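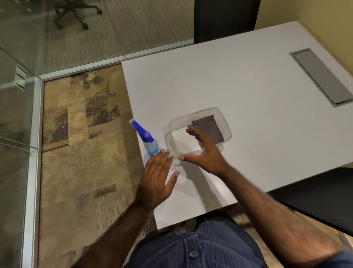

Brown cloth, clear tub, white desk.

How I polish leather shoes at home

I put off learning this for years. My method used to be a quick swipe with one of those sponge things from the drugstore, and my shoes looked great for the length of a bus ride. Then I bought a pair of brown lace-ups secondhand in Millham, scuffed all over the toes, and Nabil Khoury (my neighbor, did his own boots every week in the army) walked me through it on his back steps. I've been doing it his way ever since, with a few lazy changes of my own.

This works for ordinary smooth leather. Please don't try it on suede or nubuck! Patent leather is its own thing too and I don't own any, so I can't help you there.

What you need

A horsehair brush for dust, and a second one for buffing. A couple of soft cotton cloths. Old T-shirts are perfect, the more worn out the better. A tin of leather conditioner, a tin of cream polish as close to your shoe color as you can find, and wax polish if you like a real shine. Newspaper to work on. I also keep an old toothbrush around for the stitching.

If you can't match the color, go a shade lighter. I once went darker on a tan pair and wore the result to my cousin's graduation, where I got asked twice if I'd stepped in something.

Getting them clean

Take the laces out. I know, I skip it too when I'm in a hurry, and then I spend the next day with polish on my fingers. Put a shoe tree in if you have one, or stuff the toe with newspaper so you've got something firm to push against.

Brush the whole shoe, heel to toe, and go along the welt (that's the ledge where the upper meets the sole) with the toothbrush. Grit loves to sit in there. Then wipe everything down with a cloth that's barely damp and leave the shoes alone until they're dry all the way through. Keep them off the radiator. Mine sit in the hallway overnight if it's been raining, and on a nice June evening half an hour by the open door does it.

Conditioner

Wrap a bit of cloth around two fingers, dab it in the conditioner, and rub it in using small circles. You want very little. The shoe should look a touch darker and dull, with no greasy patches, and if you do end up with greasy patches just wipe them off and carry on. Pay attention to the creases across the toes, where leather dries out first. Give it 20 minutes or so, or go make dinner.

I only condition about every fourth polish. Rima Dabbas, who I used to share an apartment with, did it every time and her loafers got so soft they wouldn't hold their shape.

Cream polish

Fresh cloth, same two-finger wrap. Pick up a dab of cream and work it in, one section at a time: toe, one side, heel, other side, tongue. On scuffs I go over the spot 3 or 4 times with thin coats and let each one sit a minute. A deep gouge won't disappear, but it'll blend in enough that you stop looking at it.

Let the cream dry for ten minutes, then grab the buffing brush and go at it. Long, fast strokes, light pressure. This is the fun part — the shine comes up all at once, usually just when your arm is getting tired. Use a separate brush for black shoes and brown shoes, and write the color on the handle.

Wax, if you feel like it

Most days I stop at cream. For a wedding or an interview I'll add wax to the toe and heel only, because wax cracks where the shoe bends. Thin layer, wait five minutes, then a single drop of water on the cloth and tiny circles until the cloudiness clears. Repeat until you're happy or bored. My record is seven layers and it took most of a movie.

Finish with a quick rub from a clean cloth and put the laces back in. If the laces look sad next to the rest of the shoe, swap them. A new pair costs next to nothing and changes the whole look.

How often?

I do my work shoes every couple of weeks and the good pair when they need it. In between, a quick brush when I get home keeps them going a lot longer than you'd think. And try not to wear the same pair two days in a row. I'm still bad at that one.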